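Trirndale Community Workshop
Bench and Machine Inspection – March
Area: Metal shop, bays A and B
Inspected by: Joon-young Byun
Comments reviewed by: Kyu-ri Choo

Mark each item OK, Fix or Out of service. Anything marked Out of service gets a red tag before the inspector leaves the bay. Write comments in full so the next person can follow them.

1. Entry and walkways

Main door opens fully and is not blocked – OK
Yellow lines visible – Fix
Floor clear of offcuts, leads and hoses – OK
Exit sign lit – OK

Comments: The yellow line beside the drop saw has worn through where people turn with long stock. Needs repainting when the bay is closed. The bar rack was stacked past the end stop again. I moved two lengths of angle back to the vertical rack. Please don't leave steel leaning on the door side.

2. Power and isolation

Emergency stops tested, bay A – OK
Emergency stops tested, bay B – OK
Test tags in date – Fix
Extension leads undamaged – Out of service

Comments: One orange lead has a split in the sheath near the plug. Tagged and put in the office. The tag on the pedestal fan has faded and can't be read, so treat it as out of date. The stop on the Yang lathe is stiff but cuts power every time. I pressed it 2 times with the spindle at low speed and once at idle.

3. Drill press and lathe

Chuck guard in place and moves freely – OK
Chuck key on its hook, not in the chuck – OK
Belt cover latched – Fix
Vice bolted down – OK
Way covers clean – OK

Comments: Belt cover on the drill press pops open at the higher speeds. A new latch has been ordered from Tomness, part 905. Until it arrives the drill press stays on the lowest belt setting. Kyu-ri has put a note on the switch.

4. Work surfaces and parts on benches

Bench tops clean and dry – OK
Parts checked for burrs before handling – Fix
Scribers and punches capped or in the rack – OK
Heavy items set back from the bench edge – OK

Comments: Turned parts still need more attention at the edges. Run a deburring tool around the inside of any bore as well as the outside, then wipe down with a rag. Do not use a bare hand to feel for burrs. Fine scratches on a face are cosmetic and don't need reporting. Raised metal does. Where a pin or stud stands up from a plate, stack nothing on top of it and carry the plate with the pin facing away from your body.
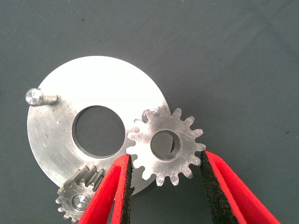 5. Grinding and dust

Tool rest gap set correctly – Fix
Wheels free of cracks, ring test done – OK
Eye shields clear enough to see through – Fix
Extraction running, bag under half full – OK

Comments: Left-hand wheel has worn and the rest had not been moved in to follow it. Adjusted during the inspection and rechecked. Both eye shields are pitted. Someone has been grinding aluminium on the bench grinder, and there was grey build-up on the right-hand wheel. Dressed it clean. Aluminium goes to the belt linisher only, after the steel dust has been emptied out. The rule is on the wall and in the induction sheet.

6. Fluids and storage

Cutting fluid labelled – OK
Oily rags in the lidded bin – OK
Solvent cabinet closed – OK
Safety data sheets current – Fix

Comments: The sheet for the Hadeo degreaser is the old version. Kyu-ri will print the new one. Shelf limit is 160 kg and the label is still there, but the bottom shelf has a slight bow. I took the spare lathe chuck off it and put it on the floor pallet. It should stay there until the shelf is looked at.

7. Personal protection and first aid

Safety glasses, clean pairs available – OK
Ear muffs – Fix
First aid kit sealed and stocked – OK
Eyewash bottles in date – OK

Comments: There are 17 pairs of glasses on the rack and all are usable. Three sets of muffs have perished cushions. Replacement cushions are in the office cupboard, second drawer.

Reviewer's notes (K. Choo)

Agree with all of the above. Belt cover latch and eye shields come first. The line painting can wait for the shutdown. I'd like the burr item rechecked next month – it was marked Fix last time too, and I'll go over it with the evening group at 6.30 pm before they start on the lathe.

Signed: J. Byun, K. Choo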